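Desk drawer, part two

Ok quick one, it's gone eleven and I've got bits all over the place.

So the plan was to sort the drawer of odds and ends. The one where everything lands — little plastic bits off things, ends of cable, screws in an old mustard jar. Started it in June last year and gave up. This time I've got brown paper. A whole roll from Pener, 15 metres, cheap, and far too wide for my table but never mind. Tape it down, tip everything out, see what you own. When you're done you roll up the dust and bin it. Wish I'd done that years ago.

Rules, such as they are. One thing out at a time. If I don't know what it's off, it goes to the left. If I do know, it goes in a tray or in the bin. No "might be handy" pile. (There is a might be handy pile. It's in a biscuit tin.)

Trays — metal ones. I tried the cardboard kind from Heltetti and they went soggy at the corners after one spilt tea. Metal with a proper rim, things don't roll out, and you can wipe it. Ridges in the bottom are good for anything long and thin, they stop it wandering. Bad for washers, you can't get a fingernail under them. Swings and roundabouts.
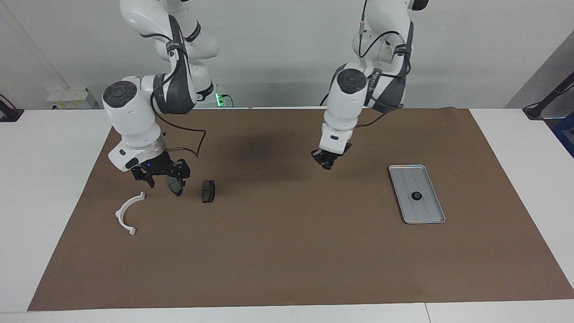 Nipon Thongsuk wrote in to say the curved plastic bits are nearly always clips off a pipe or a hose, and that I should try them round the washing machine hose before throwing any out. Will do. Hadn't thought of the washing machine at all, I was going round the lamps like an idiot.

Still to sort: anything small, black and blocky. Could be a spacer, could be a battery cover, could be off teh old radio. Left side for now.

Batteries next, then the jar. Not tonight.

Recent posts
Desk drawer, part one
The Stosilum shelf, finally up
Onsri market, what I didn't buy
Biscuit tins, ranked
Soup again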